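Counting scale insects on flax at Te Moana

The survey at Te Moana began with a complaint from the Bukik nursery, where potted flax plants were coming back from customers with white streaks along the leaf bases. The entomologist who took on the work had expected mealybugs. Under the microscope the streaks were the covers of an armored scale.

"The female cover is flat and pear-shaped, and the shed skins sit at the narrow end," she says. "The male cover is smaller, with parallel sides. On a leaf with a heavy infestation you mostly see male covers, and people take those for the whole population."

Sampling was done in March. The team cut 100 leaves from six beds, one section per leaf, always from the lower third of the blade. Sections went into paper envelopes and were read within 20 hours.

"After that the leaf curls and the covers lift," she says. "You lose the crawlers first. They walk off the cut edge."

The total was 423 adult females. Most were on the underside, close to the midrib, and the two beds nearest the shade house carried the larger share. She does not put that down to shade alone. Those beds had also been planted more tightly, and old leaves had been left on.

Slide mounting is the slow part. Specimens are cleared, stained and mounted belly up, so that the lobes and plates on the rear margin can be compared.

"I don't name a species from the cover," she says. "The cover tells you the family and gives you an idea of the genus. For the rest you need the margin, and you need it flat."

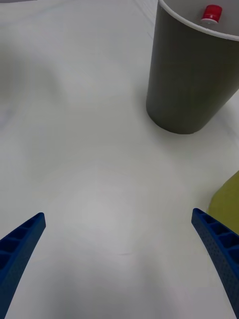 Words: Skulo staff writer | 2022-04-11

Parasitism was low. A few covers had a round exit hole, the usual sign of a small wasp, but no adult wasps were reared from the envelopes. A second set of leaves is being held in ventilated tubes at Arnari.

Asked what growers should do in the meantime, she kept to basic steps: take off the oldest leaves, bag them, and check the leaf bases with a hand lens before plants are moved. Oil sprays work on crawlers and do much less once the cover has formed.

"Scrape a few covers and look at what is underneath," she says. "Dead females stay on the leaf for months. If you count covers, you are counting last year as well."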